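Jovirau Folding Kit, reviewed after a season of use

The Jovirau kit comes with recorded cloth-folding demonstrations, a training recipe and a starting policy for a pair of small arms. Efraín Guzmán and I ran it from March to May to check the claim in the paper, that a policy trained on 1,060 demonstrations with relabeled mistakes does as well as one trained on 3,000 clean ones.

On our bench it came close. We ran 178 trials with each policy on the same set of cloths. The smaller set was level with the larger one on first folds and slightly behind on second folds, where the layers tend to slide. When a grasp missed, the relabeled policy usually backed off and tried again. The other one often carried on folding air.

Setup took 2 afternoons. The manual is good on calibration and poor on cable routing. Relabeling is the slow part. You mark the moment each attempt went wrong, and the marking tool loses your place if you close it. We also tried the Ccori plug-in, which suggests those moments for you. It helped with dropped corners and was no use for crooked folds.

Thin fabric is still a weak point. Both policies picked up two layers when they wanted one, and more data of the same kind did not fix it.

I would buy it again for a lab that already has arms. A first-time buyer will want more support than the forum gives.

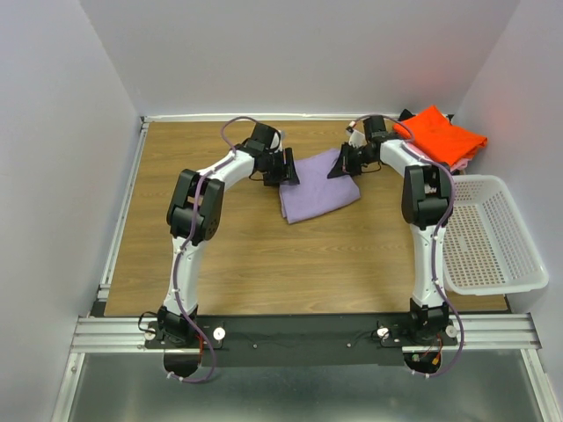
Can the relabeling be added to demonstrations we already have?

Any recordings with joint positions and video will work, but you have to convert them to the kit's format first and keep the failed attempts in.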